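I finally put the green sheet down on the work table. It's from Plenside, 90 inches long, and it still has folds in it. I meant to iron it and didn't.
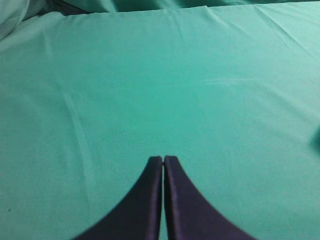 Green sheet, creases and all.

The color is paler where the light hits it, so I'll probably move the lamp. A second piece of the same green hangs behind the table — it hangs in folds.

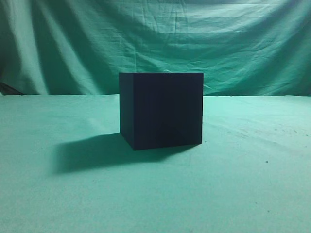
Photo: Rurnideo blog

The dark cube was my test object. It throws a wide, soft shadow to the left, and I like that. The front looks nearly black against the green. Ironing next.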